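4.2 What people did with the prompt cards

The first surprise came early, and it shaped nearly everything else we report in this section. We had expected the people in the Stiltton group to read their morning card, feel a small lift, and then carry on as usual. Many of them did exactly that. But a good share began writing back to the cards, in the margins and on the reverse, and some of those replies ran longer than the diary entries we had asked for!

Each of the 200 people who joined received a pack of 40 cards, one for every working morning of the eight weeks. Half of them (100 people, the Stiltton group) got cards carrying a short saying about effort, patience or courage. The other half, the Gristitz group, got cards with a plain prompt that asked for one small thing they meant to finish before lunch. Both packs were printed on the same stock, in the same type, and handed out in the same gray envelopes at the opening meeting in March. Apart from the words on the cards, we tried hard to keep the two groups alike.

We scored the diaries with the Wornex scale, a short self-report measure of daily drive that we describe in Section 3.3. It asks how keen a person felt to begin the day's first task, how long they stayed with it, and whether they would happily do it again tomorrow. We like this scale a great deal, mainly for the last item, which picks up a kind of steady good feeling that longer measures tend to miss.

Scores in both groups rose in the opening week. In the Stiltton group they then slid back, slowly at first and faster after the third week, until they sat close to where they had started. The Gristitz group held on to most of its gain. Figure 3 goes with this part of the study.

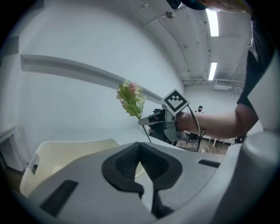
Figure 3. Gripper finger pads and housing.

Why did the sayings lose their pull after the third week?

Repetition looks like the best explanation we have. The sayings differed in wording but drew on a small set of ideas, and diary entries from the fourth week onward often mention having "heard this one already," even on mornings when the card was new. The plain prompts asked each person to supply the content, so they stayed fresh for as long as the person's own work did.

The margin writers are where it gets really interesting. In the Stiltton group, 71 people wrote at least one reply on a card, and those who kept it up week after week did not show the same slide. Their scores stayed closer to those of the Gristitz group. Reading through their cards was the most enjoyable part of the whole project (we passed them back and forth for days), and a pattern came through quickly. A saying about patience would be answered with a line about a stubborn spreadsheet, or a daughter's math homework, or a knee that was taking its time to heal. They were turning a general thought into a particular one, and doing it without any instruction from us.

One writer in the Kalniņš office, whose entries we quote with permission, answered a card on courage with: "Fine, I will phone the landlord." The next day's diary reports that the call was made and took four minutes. Another wrote the same three words, "such as what?", on nine cards in a row, and filled in an answer under each.

We should be careful here. People chose for themselves whether to write on the cards, and someone who scribbles in margins may well be someone whose drive holds up anyway. Our opening survey did not ask about note-taking habits, and we wish it had. Bite and Rebane went back over the margin notes separately and agreed on most of them, though sorting a joke from a plan was harder than it sounds. Where they disagreed, the note was left out of the counts of plans but kept in the counts of replies.

Even with that caution, we find the result exciting. Sayings are cheap, people enjoy them, and several in the Stiltton group told us they had pinned a favorite card above a desk or on the fridge. If a blank line beneath the words is enough to draw out a reply, a very small change to a very common format could be worth testing. Section 4.3 turns to the cards people kept after the eight weeks were over, and to what they said when we asked them why.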